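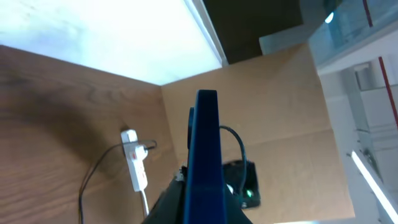

Rasmus Kļaviņa reckons I'm being far too gloomy about new-build prices in Umanen, and that anyone waiting for them to drop will still be renting in ten years. Fair enough Rasmus, but let me have my moan first!

So I went through the asking prices for the Favasow estate last night (yes, on a Friday, wild life I lead). In June the two-bed flats were going at 2,862 a square metre. Now they want 3,732. Same flats, same car park, same view of the ring road.

And they're still selling! There were 48 in the first phase and only 16 are left, mostly ground floor ones facing the bins.
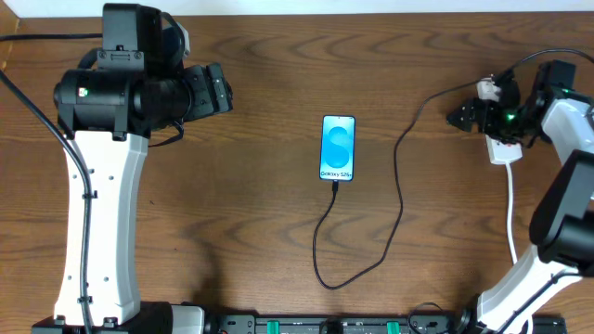 Is it worth reserving before the second phase opens? Depends on the deposit. Luremo wants theirs up front and you only get half back if you pull out, so read that page twice before you sign.

Melahat Ağca messaged to say the older terraces off the high street have hardly moved in price. You'd be paying for a new boiler and probably windows too, but you do get a proper garden, and the walls are thick enough that you won't hear next door's telly.

I've got a viewing at one of those on Tuesday, so I'll post what the agent says about the roof. If anyone's had a survey done on that row lately, my messages are open – I'd love to know what it cost you.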